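Visiting the Jernstead Robotics Hall: Frequently Asked Questions

Information for guests attending the February open day

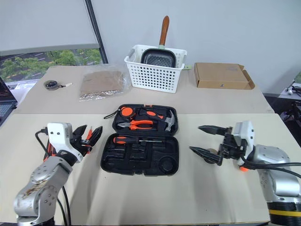 Amna Tarar wrote to us after the previous open day that the tool station was the part she would gladly have watched for another hour, and she asked that future visitors be given more time at it. The schedule has been changed accordingly.

When does the open day begin?
Doors open at 10 a.m. The last group is admitted at 3 p.m.

Is there a charge for admission?
Admission is free. Places must be reserved through the Jernstead front office.

What will be demonstrated?
The two-arm station works with common hand tools and their case. Staff will present the Floltari control software at the same table. A separate talk on the Sopacua training program is given by Intan Hidayat in the lecture room.

How long does each demonstration last?
Each group remains at the station for 25 minutes, including questions. There are five groups in the morning and five in the afternoon.

May visitors operate the arms?
Visitors may do so under staff direction, two at a time. Participants must be 14 or older and must sign the safety form at the desk.

May I take photographs?
Personal photography is permitted in the hall. Flash and tripods are not.

Is the building accessible?
The hall is on the ground floor and has step-free entry from the parking lot.

Whom should schools contact?
Group requests should be addressed to Azlan Lumenta, Visitor Services.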